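Kolo Community Kitchen
Minutes of the monthly meeting, April

The meeting was opened at 18:30 in the upstairs room. The chair was from the Jetitz side this time, and the minutes were taken by the member who writes them also for the garden group. The minutes of March were read and accepted with one correction: the delivery entrance is on the courtyard side, not on the street side.

1. Money

The balance at the end of March was 3376 dollars. From this we have still to pay the water bill and the second part of the oven repair, together 536 dollars. One member asked why the oven repair is so expensive when the first visit did not solve the problem. The answer was that the first visit was only for looking at the thermostat, and the firm Trelora has not charged for it. The member was satisfied with this answer, but wishes that next time we get two offers before we say yes.

The monthly fee stays at 20 dollars. A proposal to make it lower for students was discussed for a long time. Several members were in favor, but it was not clear how we would check who is a student. The proposal is moved to the May meeting and the person who made it will bring a written text.

2. Dry goods and shelves

The pantry is again difficult to use. Flour, sugar and grains are kept in paper bags which open by themselves, and in the last month we had to throw away two bags of oats. It was agreed that all open dry goods go into glass jars with lids, and that every jar gets a label with the content and the month of opening. 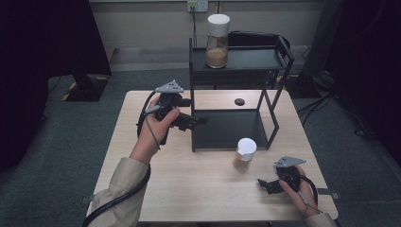
There was a disagreement about the labels. Some members prefer to write directly on the glass with a marker, others say that this is not easy to wash away. Decided: paper labels, on the side of the jar and not on the lid, as lids are often exchanged by mistake. Votes against: 5. The members who voted against asked that this is written in the minutes.

Members who have empty jars at home can bring them until the end of April. Please wash them before, also the lids.

3. Evening use of the kitchen

The cooking circle Dong would like to have the kitchen one evening more per month. They offer to clean the floor after each evening — also when they were not the last users. The meeting agreed for a trial until summer. The key must be back in the box at 22:00. In February it was missing two times and the breakfast group had to wait outside.

4. Noise

The neighbors on the second floor have complained about chairs being moved late. We will put felt under the chair legs. The felt is already bought, but it is still missing a person to do the work. If no person is found, we do it all together before the next meeting, starting at 17:30.

5. Other

The drain in the small sink is slow. Please do not pour rice water with rice in it.

The list for the spring cleaning hangs next to the door. The windows and the refrigerator are still free.

Next meeting: May, same room, 18:30. The meeting was closed at 20:10.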